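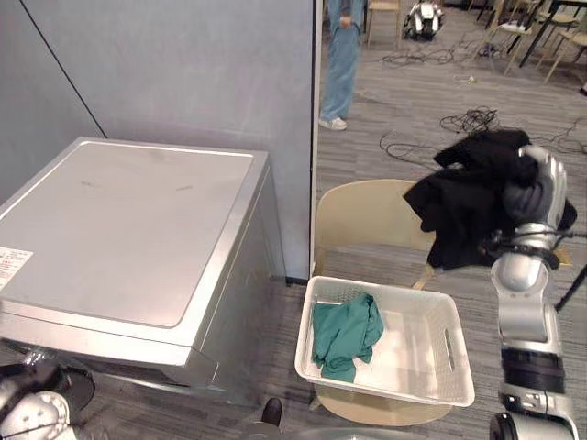 By the Automation Desk, Raven newsletter
Filed under: Household tasks | November issue

Laundry remains the chore that readers ask about most, and the one where the distance between a demonstration and a usable machine is widest. Washing itself was automated long ago. What is left over is the handling: getting garments out of a heap, into a drum, out of the drum again, into a basket, and from there to a line, a dryer or a shelf. A person does this handling without looking very hard. A two-armed robot does it with a great deal of computation and, on present evidence, a fair amount of luck.

The difficulty starts with the cloth. A rigid part on a shop floor has a fixed shape, and a gripper can be told where to close. A shirt has no fixed shape. Once it is crumpled, the sleeve that was at the top may be underneath, and two dark items lying together can read as one. The Grorkari trial, which ran through the summer on a two-arm platform, logged 431 attempts to lift a single garment from a mixed pile. In 80 of those the gripper came up with more than one item. For a person loading a washer this would hardly count as an error. For a planner that keeps a tally of what is in the basket and what is in the drum, it means the tally is wrong from then on.

Release is the second problem and gets less attention than it should. Picking up a garment by one point is now fairly dependable. Putting it down inside a container is less so. Long items drape over the rim, catch on chair backs, or stay with the fingers when the hand opens and get dragged out on the return stroke. Soft-covered fingers help with grip and make release worse. Rätsep, which has been working on end-of-arm hardware for commercial laundries, now specifies a small shake at the wrist after opening. It costs little time. The company's notes say it also throws socks.

Then there is the basket. Lifting with two hands is a different kind of task from sorting with one. Both arms are joined through the same object, and if one moves ahead of the other by a small amount, the basket twists and the load on the wrists climbs quickly. A thin plastic rim flexes, which forgives small errors but also hides them from the force sensors until the grip is already going.
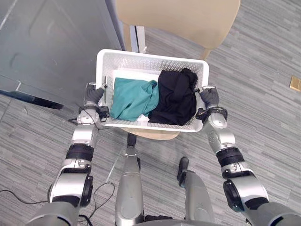 Factory cells have handled coordinated lifting for years, but with fixtures, known weights and a floor where nothing has moved overnight. A basket of laundry changes weight with every item and shifts its center as the contents slump. Wet cloth makes this worse, and most published trials still use dry cloth. Readers comparing systems should check that line in the methods section first.

Speed is the figure that vendors like least. The Camau benchmark, which scores a full cycle of load, unload and carry, gives its current best entry a time of 1,039 seconds for a small mixed load, with no human touch. A practiced adult takes around 300 seconds, including the detergent. The gap has narrowed since last year, mostly through fewer failed grasps. Arm speed has hardly changed, and for work in a home it probably should not rise much while people are walking past.

Our reading for now is as follows. In a commercial laundry, with uniform towels and a fixed bin height, automated feeding is a reasonable purchase and the numbers can be worked out in advance. In a home it is still a research task. Top-loading washers are a particular nuisance, as the arm has to reach down past the rim and the camera loses sight of its own hand - several teams have moved to wrist-mounted sensing for that reason. Front loaders trade this for a low door and a stoop that many platforms cannot manage.

The next round of Camau trials adds damp loads and a fitted sheet. Results will be covered once the logs have been released. Readers running their own tests are welcome to send us failure counts, with the garment type and the basket dimensions noted.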